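Fletlow has changed the way folded textiles are laid out on the sorting tables at its Varela depot. The revised layout puts finished cloths in a low stack near the back edge, leaves the front of the table clear for long items, and keeps a single bin in the far left corner.

The depot handles household linen and clothing returned through the Cilis collection scheme. Until May, each table had 6 bins, one for every size of cloth, and long garments were folded on a separate bench. Under the new arrangement the small cloths go straight on to a stack and the bin is kept for pieces that need washing again.

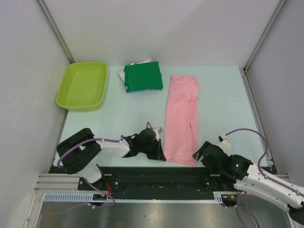
**Varela, Mon 6 June** – Long garments are now folded lengthwise into a narrow strip before any cross fold is made. The pink garment on the table has been brought to that stage, with its gathered end towards the back and its hem at the front border. Bare table is left on both sides so that the strip can be turned or opened out again if the edges do not line up.

The stack beside the green bin shows the order used for cloths: green on top, with white and blue underneath. Colours may be mixed within a stack, but the top piece must be flat. A crumpled piece lower down is accepted at this stage and is pressed later, when the stacks are made up into bundles of 16.

Huguette Rolland, who drew up the layout, said the main gain was in the space at the front. "A dress or a long shirt needs the full depth of the table. With bins along the edge, the hem was always hanging over something," she said.

The depot's working sheet sets a limit of 300 pieces per table per shift. Bins are to be emptied at each break and put back in the same corner. Tables are wiped down before the first garment is laid out, and any specks found on the surface during folding are removed between items.

The layout applies to all 23 tables at Varela. The Erex depot, which takes mainly towels and bed linen, will keep its present arrangement until its shelving has been replaced.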